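Evening all. Long one tonight, so put the kettle on. I've just got in from watching our under-sixteens at Osilby and I'm far too pleased to go to bed.

For anyone who doesn't follow us closely (my aunties, mainly), this was the second netball meeting with Hotine this season. The first was back in the autumn at their place and we were taken apart. The bus home was very quiet and we'd run out of crisps before the ring road.

So the girls have had this one circled for months. We trained twice a week right through the cold spell, mostly on centre passes and on not throwing the ball to the other side when we panic, and my word it showed tonight.

First quarter was nip and tuck. Hotine have a very tall shooter who hardly misses when she's close in, and our keeper simply stood her ground and made her shoot from further out every time. Three turnovers in that first quarter came from her nagging away like that. I was shouting so much I lost my scarf.

We went in at half-time just ahead and I thought, well, we've been here before, this is usually where the legs go. Oranges were handed round, somebody's lace snapped, the usual business. 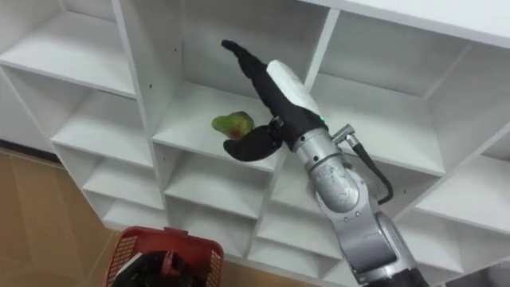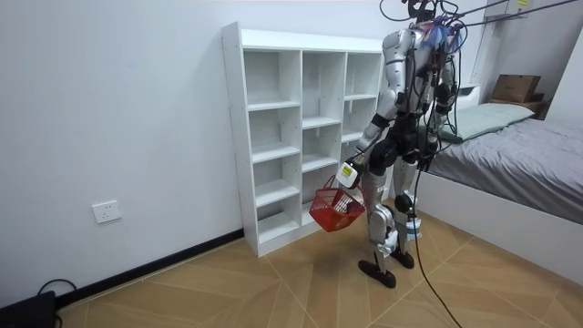
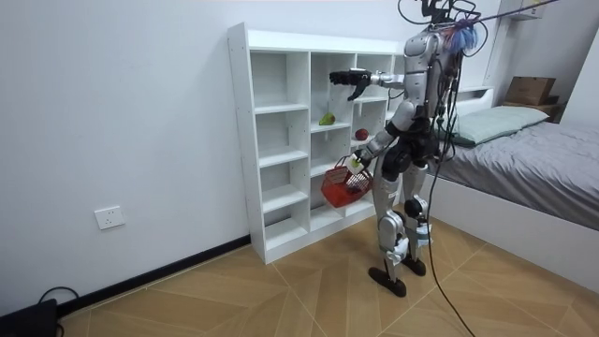
Third quarter, then, and it was the best netball I've seen this lot play. We stopped lobbing it into the circle and hoping. Everything went short, short, then in, and the wing attack was finding gaps I couldn't see from the side at all. Our goal attack finished with 21, which is her best for the club, and I don't think more than a handful of them were lucky. Lovely soft hands too. I kept telling the mums next to me that she puts the ball up as gently as you'd set a pear down on a shelf, and they've asked me to stop saying it, but look at the green one lying on its side in the first picture and tell me I'm wrong.

Hotine did come back at us, I should say. They swapped their centre over in the last quarter and scored a run of goals very quickly, and there was a spell when every loose ball seemed to bounce their way. Our bench went silent. I went silent, and those of you who've stood next to me know how rare that is!

But we held the ball, we slowed it all down, and we took our time over the passes. Last autumn we'd have flapped. Tonight the two defenders were talking to each other the whole way through and you could hear them right across the hall.

Final score 40 to 32. I've checked it with the scorer and then checked it again, because I've been known to get carried away and post the wrong one (sorry again about March).

Well played to Hotine as well, who were good company and clapped our girls off. Their coach was kind about our defending and said they'd be working on theirs before we meet again in the cup, so I expect a hard evening when that comes.

A few bits of housekeeping while I've got you. Bibs need to come back washed, please, and we're still one short, the goal defence one. If it's in the bottom of a school bag, no questions asked. There's also a grey hoodie with Idik on the front left by the benches, and it smells strongly of oranges.

Next up we're away to Karunaratne, tip of the hat to them for moving the start to half past six so everyone can get there after school. Lifts are going from the usual car park and I've still got room for two, if you don't mind the dog blanket.

Right, bed for me. My throat's gone completely. Well done, girls, I'm ever so proud of you.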